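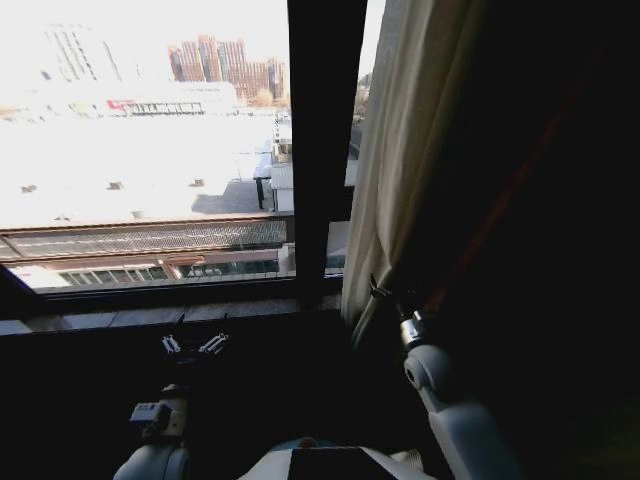

Hi everyone, I finally read the whole draft of the governor's transit order (all 50 pages, with coffee) and I'm a lot happier with it than I was in April! The part I'd been dreading, the rule on who gets to comment, is only 7 lines long, and it lets renters in on the same terms as owners. That matters so much for places like those tall reddish-brown towers you see out past the window, with the little bare trees at the bottom. Buildings like that are full of people who ride the bus and have never once had a letter from the state.

Stella Kariuki wrote:
> Does anyone know if the Prikow hearing still counts toward
> the record? We turned in 858 comment cards that night and
> I'd hate to see them end up in a box.
> Also, is Dinesh still talking to the governor's office?

Stella, yes, they count! Section 4 says anything handed in before the draft came out goes in the record, cards included. I'd still ask for a receipt, though.

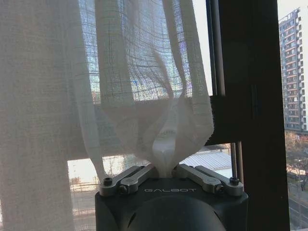
As for Dinesh Munasinghe, he's on the phone with them most mornings, bless him. What he wants from us now is short letters on the Lenero line, one page at most, in your own words (please don't all copy mine again). The goal is 2,000 by the time the order gets signed, and I think we can do it if the Masum folks pitch in. I can print for anybody who needs it, just write me off list.

Győző

Search the archive Enter keywords Go
Contact the list owner | Copyright Prikow Riders List | Back to top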